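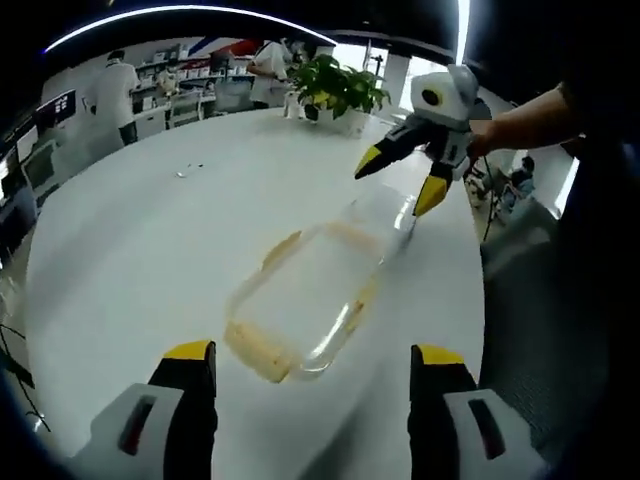

The white round table in our break room, with the bottle, the plant and the few bits I write about below.

Sticky rings and a yellow shadow on white round table, how to clean without making it dull?

Posted by Hosside_upstairs in Cleaning and Care

Hello all. I am the person who ended up responsible for the break room on our floor, and I have a question about our table. It is a large white one, round, and we have it since December. I do not know what the top is made of. The paper which came with it says only "wipeable surface" and the name of the color. We paid 800 for it, secondhand from an office that was closing, so I would like to keep it in good condition for some years.

My problem is drinks. People leave bottles on the table with a little bit still inside, often iced tea or apple juice, and sometimes the bottle lies on its side like the one in the photo. The cap is not always closed well. During the night a small amount comes out and in the morning I have a sticky place, and after I wipe it there remains a pale yellow shadow. It is not strong. You see it mostly when the light from the window comes low, at 4 in the afternoon or so.

What I tried until now:
Warm water with dish soap. The stickiness goes away, the shadow stays.
Glass cleaner. It looks very nice for one hour and then there are streaks.
A white eraser sponge, in one small place near the edge. The shadow became lighter, but I believe this place is now less shiny than the rest. I stopped immediately.

Also there are always small crumbs or bits on the top, and I am afraid that when I wipe, I push them around and scratch the surface. Should I brush first? With what?

And one more thing, the bottles. Our building asks that we put them empty in the recycling. If there is old tea inside, is it enough to pour it in the sink, or do I have to rinse? My colleagues have two different opinions and both are very sure.

Thank you in advance, and excuse my English please.

1,516 views

Cinder
Please put the eraser sponge away, at least for this table. These sponges work like a very fine sandpaper. On a glossy top they take off a little of the gloss every time, and you can't put it back with a cleaner. One small place near the edge is no tragedy, but don't try to make the rest of the table match it.

For the yellow shadow I would do this. Mix baking soda with water until it is like thin yogurt. Put it on the mark with your finger, don't rub, and lay a damp cloth over it so that it doesn't dry. Wait 5 minutes. Then lift it off with a wet soft cloth and wipe again with clean water until you feel no powder anymore. Try it first on a place where people don't look. If the mark is lighter but still there, repeat the next day. I had tea marks on a white kitchen counter for a whole winter and needed three rounds.

I must say that I don't know your surface. If it is painted wood, or if it has a lacquer, be more careful and make the waiting time shorter. You can look at the underside of the edge, where often it is possible to see what material is inside.

About the streaks from glass cleaner: there was probably still soap on the table. After dish soap you need to go over it one time with plain water and then dry with a second cloth. I use old cotton T-shirts, cut in pieces. They are better than paper towels, which leave fluff on white furniture.

Crumbs, yes, always first. A soft hand brush, or a dry microfiber cloth which you pull toward you in one direction. Go from the middle to the edge and catch them in your hand or in a dustpan. On a round table I walk around it, it is easier than stretching.

If you have the plant on the same table, look under the pot too. A pot without a saucer can leave a ring which is much worse than juice.

Mangubat
bleach. done in 2 min

Orkis
I would not use bleach on a table where people eat, and on some plastic tops it makes the yellow stronger after a time. Cinder's way is safer. I want only to add for the bottles.

In my town the rule is empty and with the cap back on, but a quick rinse is welcome. Ask in your building, because it is different from place to place. At our office we rinse anyway. A bottle with a bit of tea or juice inside begins to smell in the warm months and it brings small flies. A mouthful of water, shake, pour out, finished.

What helped us more than any cleaner was to put a tray in the middle of the table. It is a plain tray with a low rim. Everybody who is not finished with a bottle or a glass puts it there, and if something leaks, it leaks in the tray. In the evening the last person carries the whole tray to the sink. For the first two weeks I had to remind people, and now they do it alone, most of them.

Hosside_upstairs
Thank you both, and also Mangubat, but I will not take the bleach. I looked under the edge as Cinder wrote and it is a pressed board with a thin white layer on it, so no lacquer I think. I made the baking soda on one mark this morning. It is lighter. Under the plant pot there was indeed a ring, only a faint one, and I have put a saucer now. The tray I will ask for at the next order of supplies.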